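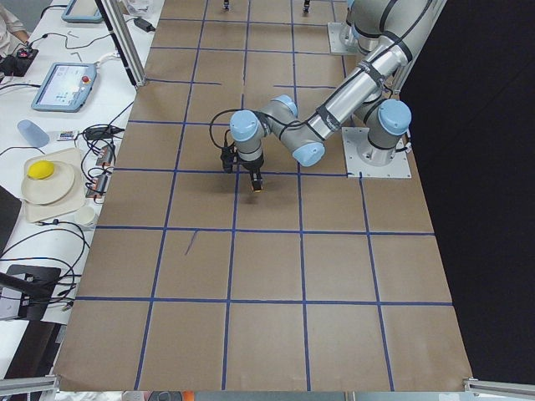

Rullgate is hiring two part-time pattern and cutting assistants for the spring costume season, start in April. We make stage clothes for school and community theaters, mostly musicals, some opera, a lot of vests. You'd spend most of your shift on your feet at a big table. Brown kraft paper and blue tape, a grid of squares with the lines a bit off here and there - if you look at a surface like that and already know how you'd lay a sleeve draft on it, keep reading. We draft everything on kraft. No pattern software, no plans for it.

**The job**

- trace, true and cut paper patterns from our drafts
- grade up and down, up to 2 sizes either way
- cut fabric: wool blends, cotton twill, a horrible amount of satin
- label and hang patterns in the archive (on hooks, by show, then by role)
- some hand basting before fittings
- sweep your own area, please

Machine sewing is done by the stitchers upstairs. If you want to learn it you can ask, there's usually someone willing on slow days but don't take the job for that.

**Hours and pay**

24 hours a week, mornings or afternoons, pick one and stick with it. Pay is monthly, 1515 before tax, same for everybody in the cutting room. Season runs through to the end of the summer shows. A few people get kept on after. Can't promise that.

Tech weeks are longer. Overtime is paid, or you can take it as days off later, tell us which before the week starts and not after.

**Who we want**

Somebody who can read a tape measure in inches without stopping to think. Steady hands. Decent handwriting, because the next person has to read your labels. A year or so in a workroom, an alteration shop, upholstery, sailmaking, anything like that. School projects count if you can bring them in.

Left-handed cutters welcome, we do have left-handed shears, a good pair.

You should be ok with dust and steam and a radio. The building has stairs and no elevator, and the bolts come in at street level, so there is carrying.

**Currently on the tables**

The Tiravau commission, which is 339 pieces for an outdoor pageant, lots of them cloaks. Also repairs and re-cuts on the Akolgo touring set, it comes back every year a little more torn than we'd like. New people start on Akolgo repairs and move over once they're up to speed.

**How to apply**

Drop a letter at the front counter or mail it to Rullgate, Cutting Room, Nekeck. One page. Tell us what you've cut and what on. Add two photos of your own work or a small paper pattern, folded, with your name on every peice. We'll send patterns back if you include an envelope with postage.

No phone calls to the workroom please, noone can hear it over the irons.

Short trial for anyone we like: half a day, paid. You'll trace a bodice, true the seams, and cut it in muslin. Bring your own pencil and shears if you're fussy about them, otherwise use ours.

If you wrote to us last season and didn't hear back - sorry, write again, we lost a box of mail in the move.

Posted October 26, 2023. Stays up until both spots are filled.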